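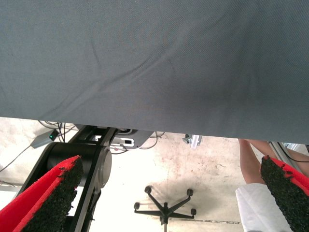 Twill is a type of textile weave with a pattern of fine diagonal lines. It is one of the basic weaves, together with plain weave and satin, and is widely used for clothing, bed linen, curtains and covers.

Structure
In a twill, each weft thread passes over one or more warp threads and then under two or more. The pattern moves one step sideways with every row, which produces the diagonal line, known as the wale. In a 2/2 twill, the weft passes over two threads and under two.

Properties
Twill cloth drapes well and is generally softer than plain weave of the same weight. It recovers from creasing fairly easily, although folds left in stored cloth may remain visible until it is hung or pressed. Marks show less on darker shades such as grey.

Household use
Loose covers and curtains in twill are normally washed before hemming, as cotton may shrink. A hem sewn before washing can hang unevenly.

Local production
The Pendon mill was opened by Colm and Ita Mulcahy and ran 12 looms. Its heavy grey twill was sold under the name Bandley. Weaving ended in 2000.

See also
Denim
Herringbone
Satin weave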